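I have been playing Galindo for ten years in one form or another, and last week I finally sat down with the version everyone has been telling me to move to. The pitch is simple enough. Galindo now streams. You don't install it, you don't patch it, you don't care what's inside the box under your TV. You press a button and a freight ship shows up on your screen, sitting in the harbor at Naltmont, engines ticking over.

I went in doubtful and I've come out a little more doubtful, so if you want the cheerful version there are plenty of those.

## What was promised

Jistlow, who make the thing, put up a trailer in November that showed a guy on a couch playing Galindo on what looked like a ten-year-old laptop. Full water. Full weather. Not a hitch. At the bottom of the trailer, for maybe a second and a half, there was a line of small gray text saying "simulated footage." I've learned to look for that line. If a company is proud of how something runs, it usually lets you watch it run.

The streaming side is handled by Vusach, which used to be a separate company and now seems to be a department. I had a Vusach account from years back. It still worked, it still had my old address on it, and it still wanted to sell me a headset.

## My setup, before anybody asks

Wired connection, 146 megabits down when I tested it. That's well above what the help page wants. The living room machine is a mid-range console from the last generation and the desk machine is a PC I built myself and have been meaning to clean out. I tried both. I also tried a tablet, once, and we won't talk about the tablet.

I played mostly in the evening, because that's when I have time, and I suspect that's when everyone else has time too.

## The part that works

Starting up is fast. I'll give them that without any grumbling. The installed version on my console takes so long to get from the menu to the bridge of a ship that I've gotten used to making tea in between. Streamed, I was looking at the harbor before I'd sat down properly.

And it looks good when nothing moves. Parked at the dock at dusk, it's lovely. You can read the stenciling on the containers across the water. If your idea of a ship simulator is sitting still and admiring it (no judgment, I've spent whole evenings doing that), then you may be very happy.

## The part that doesn't

Then you leave the dock.

Galindo is a slow game. People who don't play it assume a slow game is the ideal thing to stream, because who cares about a bit of delay when your ship takes half a mile to stop? I assumed that too. The trouble is that docking is all tiny corrections. You nudge the thruster, you watch the bow, you nudge it back. With a delay in there you nudge, see nothing, nudge again, and now you've nudged twice. I scraped the Naltmont breakwater on Thursday night in a ship I've brought in clean more times than I can remember.

Kyrylo Hladun, who I've sailed with online since the first game, thinks I'm being dramatic. His view is that you adjust after a few hours, the same way you'd adjust to a heavier ship. He might be right. But a heavier ship is the same amount heavier every time. The stream was fine, then it was mush, then it was fine again, and I never knew which one I was getting until I'd already touched the stick.

Rain is the other problem. The installed game has some of the best rain I've seen. Streamed rain turns the whole picture into porridge, and the faster it falls the thicker the porridge gets. Fog does something similar, with bands across it like a cheap wallpaper. I turned the weather down to "light" in the end. I bought this game for the weather!

## About those numbers

The store page says the streamed version has "up to" four times the detail of the old console build. I'd like to know who counted, and of what. Four times the detail going into the server is not four times the detail coming out of my wall. I put the two side by side, same ship, same time of day, both leaving harbor. The streamed one had better water close to the hull. The installed one had a better everything else, mostly because it held still long enough for me to see it.

I also kept a rough log of dropped sessions. It's 42 sessions over the trial month, counting short ones, and 10 of them ended with the spinning anchor and a message telling me to check my connection. I checked my connection. My connection was fine. In two of the ten, the game had the nerve to tell me my save was "probably safe." Both saves were there when I went back, so I suppose the message was accurate, but it's a strange word to see on a screen when you've just spent an hour and a half going through the straits.

## What you own at the end

Judite Peixoto left a comment on my last post asking what happens to the add-on ships if you cancel, and I told her I'd find out. I've read the terms twice and I'm still not sure I could explain them to another adult. As far as I can make out, ships you bought before the switch stay yours in the installed version. Ships you buy through the streaming version belong to your Vusach account, and can be used "while the service is available." That's the whole sentence. It doesn't say which service.

I wrote to support. The reply thanked me for my interest in Galindo and linked me to the page I'd quoted in my question.

Maybe I'm too old for this. I still have the first Galindo on a disc, in a case, with a fold-out chart of Naltmont harbor that somebody had to draw and somebody else had to fold. The game still starts. I don't expect to be able to say that about the streamed one in another ten years, and when I said so on the forum I was told that I wouldn't want to play it by then anyway. I'd like to be the one who decides that, thanks.

## So am I keeping it?

For now, no. I've let the trial lapse and gone back to the installed version with its long loading screen. If Jistlow adds a data center closer to me, or lets you set a fixed delay so that at least it's predictable, I'll try again. Kyrylo says that second thing is already on the roadmap. A lot of things are on the roadmap. Co-op tugboats have been on the roadmap since before I owned this desk.

If you live close to one of their servers and mostly play in the mornings, your month may go a lot better than mine did. Tell me in the comments, and please say what time of day you were playing, because I've got a theory about evenings and only my own log to back it up.

Next post will be the desk PC, assuming I ever get the side panel off - one of the screws is stripped and I've been putting it off. After that I want to go back to the older harbor maps and see which ones still load with the current patch. Two of my favorites were broken in the spring update and I haven't had the heart to check since.
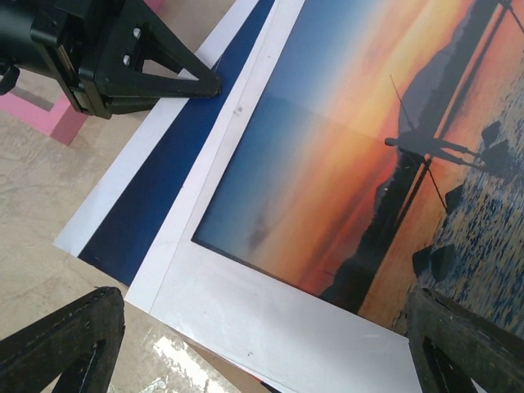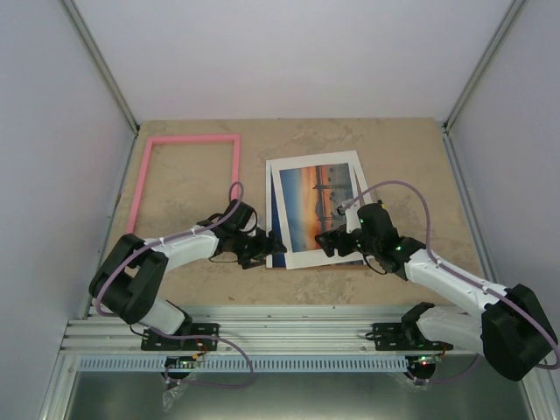
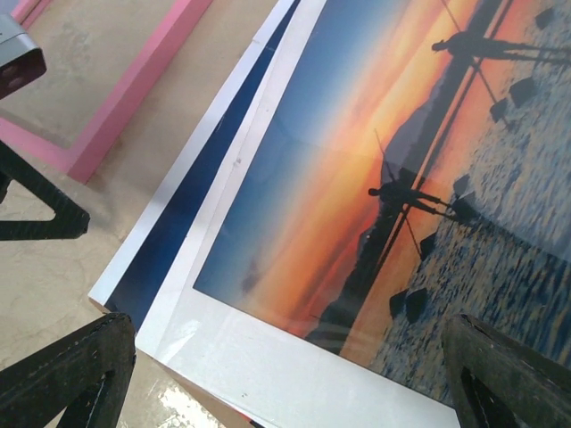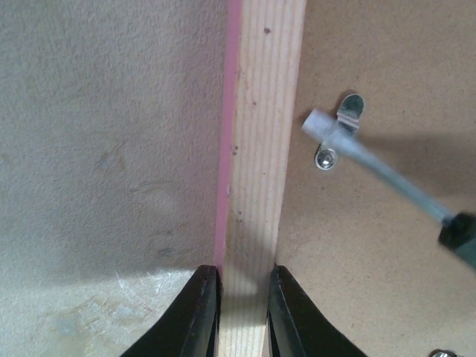
*The third one is the sunset print, with the dark ridge and two small figures.*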